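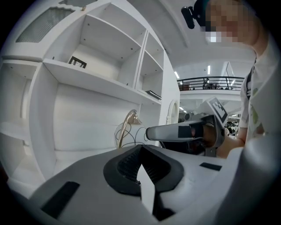 # Teaching a gripper to tidy a shelf: our term project

So this is my half of the write-up for the shelf project. Osian Ifans is doing the hardware appendix (he has all the drawings and I have none of them), so if you came for screw sizes, go bug him.

The short version: our class had to pick one household job and collect enough demonstrations of it to train a policy. Most teams went for the kitchen. We picked putting things back on shelves, mainly because I'm bad at it at home and figured I'd learn something. Our code name was Katene and it's all over the repo, so sorry if you're reading the logs and wondering who Katene is.

## How we collected

We used hand-held grippers. You squeeze, the fingers close, and the gripper camera records what the fingers are up to. Each person does the task the way they'd normally do it, just with a gripper where their hand would be. It feels like eating dinner in oven mitts for the first hour and then it's weirdly relaxing!

The markers matter more than I expected. In our first week we printed a batch on glossy paper, and under the ceiling lights at Vullitgate the tracking dropped out any time somebody tilted their wrist. Jarlath Hayes reprinted them on matte card and the dropouts mostly went away. I'd spent two evenings rewriting the filter before he did that. I have deleted the filter.

We kept 717 demonstrations in the end. I threw out 71 more, nearly all of them mine, and nearly all for the same reason: I'd let go of the object before the fingers had fully opened, so it got dragged an inch or so as I pulled back. Looks fine when you're doing it, looks awful on playback.

## Stuff that was harder than we planned

**Curved edges.** Our first simulator shelf (the one we got from the Kavville team, thank you Kavville team) was all square corners. Rounded shelves are a different animal. The policy learned to line itself up with a vertical edge, and when the edge bends away it just kind of wanders off to one side. We added a bunch of demos starting from odd angles and it got better, not great.

**Thin flat things.** Books lying flat were the worst of the whole project. The fingers want something to go around, and a book on its side gives you about nothing to grab. Osian's trick was to slide the book out until it hangs over the front of the shelf and pinch it from there. I was against this for days (what if it falls?) and then I tried it and it worked on my second go, so I'm writing it down here as his idea.

**Getting in each other's way.** Two people working close together sounds efficient. What you get is a lot of footage where the other person's arm slides through right as you're placing something. We argued about cutting those and ended up leaving them in. Jarlath thinks it made the policy less jumpy around people. I think we'd need a proper comparison to say that, and we ran out of time to do one.

## Results

We ran 27 test trials at the end, all on shelves the policy hadn't been trained on. Upright objects into open compartments went well. Narrow compartments were hit and miss, and it would sometimes stop just short of the opening and hover there like it had forgotten why it came in. Flat books I would call a fail, even with the slide trick, because the policy does the slide beautifully and then pinches too early.

The full trial sheet is in the results folder. Please use the later version, my first one has the columns swapped.

## If we did it again

I'd check every demo the same day we recorded it. We left a big pile until October and by then I couldn't remember which sessions had the loose finger pad, so I had to watch everything. I'd also write down who was holding which gripper, since my squeeze and Osian's look really different in the data.

Next term the Deltgate group is picking up our dataset for their drawer project. I've told them about the markers. Matte card, please!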